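Kevberg (television series)

Kevberg is a mystery drama set in a harbour town of the same name, and one of the most loved small productions of its time. It follows Inspector Urkisar, played by Martim Teixeira, as he looks into the loss of a fishing boat that the whole town would sooner forget. The first series ran to 12 episodes and was made by Blöndal, a company known until then for radio plays.

Casting

Teixeira was a stage actor with very little screen work behind him, and his performance is a joy from start to finish – dry, tired and wonderfully funny when it needs to be. He was picked after 263 people had read for the part. Guilan Feng, who wrote every episode, had pictured a much older inspector and changed the opening scripts to suit him.
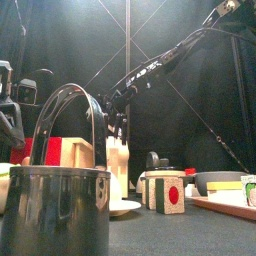

Feng later remarked that the age hardly mattered once Teixeira had read the ferry speech aloud, and that she went home that night and cut two pages from it so his pauses would fit.

Story and style

Each episode covers a single day in the town, and the clues are all there for anyone who likes to play along. The slow build is a real treat. Episode seven, set almost wholly inside the Pavitz Hotel during a storm, is the one fans return to most often, with its superb dinner argument lasting more than 13 minutes.
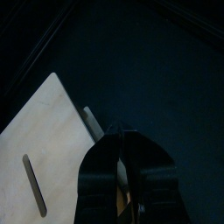
The hotel comes back in the last episode, where the same dining room is used for the inspector's talk with the boat owner's sister. The music, mostly solo cello, drops out completely for this part.

Second series

A second series was announced on 02/09/2026, with Feng writing again and Teixeira returning. Episodes will run for 50 minutes each. Filming is due to begin in March, and the story picks up the missing logbook – a thread left open at the end of the first series.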